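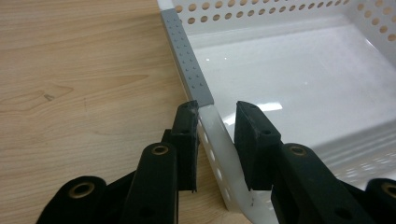
White basket on a light wooden table.

Home Stories Essays Archive Contact

The Model of Jalleck

Reading time: 4 minutes

The ferry Ventura left Silstead at six in the morning, and Dulce Huerta was the only passenger who stood outside. She had been told that the island of Jalleck was visible from the harbour on a clear day. In January there were not many clear days. She held the rail and repeated in her head the sentences which she had prepared for the workshop.

"My name is Dulce. I study the decline of a small beetle. My model says it is gone from Jalleck."

In the second year of her doctorate she had learned to say this without apology. The beetle was called Grularus by everybody in the laboratory, as if the rest of its name were not needed. It lived under stones, it was brown, and it had not been found on the island for a long time. Dulce had never seen one alive. She had seen 61 of them in a drawer, each with a pin and a label in very small handwriting.

The field station was a low house behind the church. Her room had a bed, a radiator which knocked, and a window towards the sea. She slept an hour in her coat and then went down to the seminar room, where eleven people were already arguing about priors.

She had not expected to enjoy the arguing. At home her supervisor asked one question and then looked at his telephone. On Jalleck an old professor with a scarf stopped her at the third slide and asked why she believed that an absent beetle and an unseen beetle were so different.

"Because there were 549 visits," said Dulce. "People have looked."

"In which season?"

She opened her mouth and found that she did not have the sentence.

"In summer," she said at last. "All of them in summer."

"It is pleasant here in summer," said the professor, and he wrote something down.
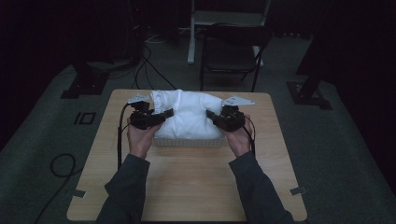

The second night

She ran the model again after dinner, with a new term for the season. It needed 900 iterations before the lines on the screen stopped wandering, and during this time she drank tea from the station's ugly cups and listened to the others play cards in the next room. Somebody was cheating and everybody knew it. They called her two times to join. She said that she would come in five minutes.

When the result came, it was wide. The beetle could be gone. It could also be under every stone between the church and the lighthouse. The model had become less certain, and she was surprised that this made her feel rested, as after a long walk.

She thought about her first chapter, already with the examiner for comments. She thought about the title, which contained the word "extinction". Then she put on two pullovers and borrowed the lamp which hung by the door.

Outside it was not raining, but the air was full of water. She went along the wall, because she had read that Grularus likes walls, and she turned the stones slowly and put each one back the way it had been. Her grandmother had taught her this, looking for snails after a storm. Under the stones there were worms, and a kind of woodlouse, and a coin.

After an hour she saw the light of another lamp on the other side of the field. It was the professor in his scarf, on his knees.

"You also?" she called.

"I come here since 384 months," he called back. "My wife says I should use years, it would sound less mad. Have you anything?"

"A coin."

"That is mine, I think."

She climbed over the wall and gave it to him. He looked at it under the lamp and put it in his pocket. Then he moved a little to the left, so that there was space, and Dulce knelt down beside him and took hold of the next stone. It was heavier than she had expected, and he had to help her with one corner.

We use cookies to remember your preferences. Accept Decline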